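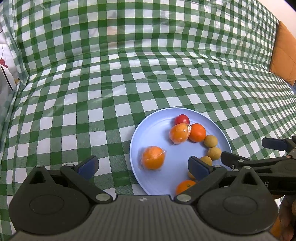
Rosângela Barbosa would drop the wide-angle correction for this comparison altogether: the raw view is fine for training, and correcting it only throws away the corners where the second gripper usually is. Agreed for now. Correction off for both units from here on.

August, bench 3, afternoon

Fleswood pads against the Amaral pads, same linkage, same housing. Trigger spring is the 34 on both. Exposure locked at 800 after the auto setting hunted on the last batch.

Fleswood: good on wrapped fruit, the film slides less than I expected. Small round fruit wants a slower close. Fingertips have to come in low and the rim of the plate gets in the way.

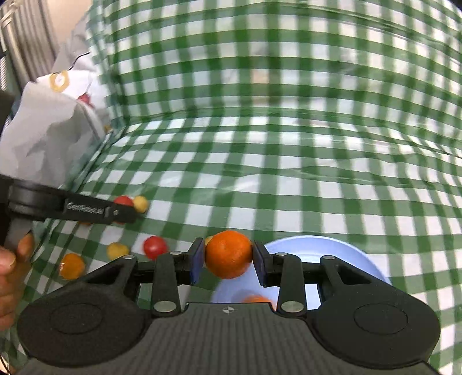

Pad compliance is the main open question. The Sekatach sheet gives a hardness but no thickness tolerance, and the two sets from Valtedbridge differ by feel. On the mandarin the pads sit on the left and right sides with the stem spot up and to the left, a contact I'd call normal for this size. Cherry tomatoes next, they are already out on the cloth. Start with the lone ones; the red and yellow pair that touch will need a narrower tip.

Left pivot on unit 4 has play again. Silvana Rocha has the shims. Log width at contact as well as at full close, the current script only keeps the second.

To do: swap pads, repeat with the same spring, same exposure.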